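# What happens to drinks bottles at Hescombe

Module report, submitted October 14, 2023

## 1. Background

Hescombe has had a plastics collection on every residential street for several years, but the offices and teaching blocks near the station are covered by a separate private contract. The contractor is Rondidell. Our group wanted to know how many drinks bottles bought in those buildings end up in the right bin, and whether the bin labels make any difference.

We picked bottles because they are easy to recognise and are nearly always bought, drunk and thrown away on the same day. Cups were left out. Most paper cups have a thin plastic lining and Rondidell does not accept them, so they would have needed a study of their own.
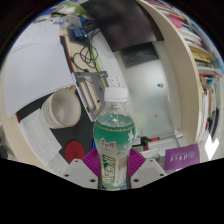

The two buildings we used were Sititz House and the Molefe Building. Both have kitchens on each floor, and both have the same three bins: general waste, mixed recycling and food. In Sititz House the bins have a printed word label only. In Molefe the labels also have a drawing of the items allowed.

## 2. Method

We checked the bins at the end of the working day, before the cleaners came round, and sorted the contents on a plastic sheet. Gloves were worn throughout. Each bottle was recorded by bin, by whether the cap was on, and by whether there was any liquid left in it. We did the checks over 28 working days and recorded 2,187 bottles across both buildings.

Before starting we gave out 100 paper questionnaires asking people which bin they thought a bottle should go in and whether it should be emptied first. Some came back with only the first page filled in – the second page was on the reverse and we should have said so at the top.

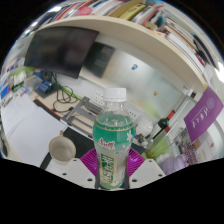 A bottle with more than a mouthful left was written down as "not empty". This was judged by eye. Two of us sorted the same bags on the first day to check that we agreed, and we did in most cases, apart from crushed bottles, where it is hard to see the level.

## 3. Results

More bottles went into mixed recycling in Molefe than in Sititz House, and the gap was there on every floor except the ground floor. The ground floor of Molefe is open to visitors, who may not know the bins.

Bottles that still had drink in them were more likely to be in general waste in both buildings. Several questionnaire answers said the same thing in different words: people did not want to pour the drink away, so they used the nearest bin.

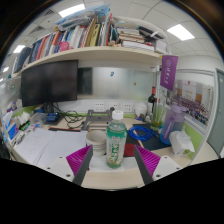 Caps were mostly left on. Rondidell's leaflet asks for caps on, but the older posters in Sititz House still say to remove them.

## 4. Problems

- The fourth-floor kitchen in Sititz House was closed for 2 days, so its figures are short.
- Bottles thrown away at desks were missed, as desk bins are emptied separately.
- We did not separate water from other drinks.

## 5. Next steps

We plan to put picture labels in Sititz House in December and repeat the count. The old posters will need to come down first.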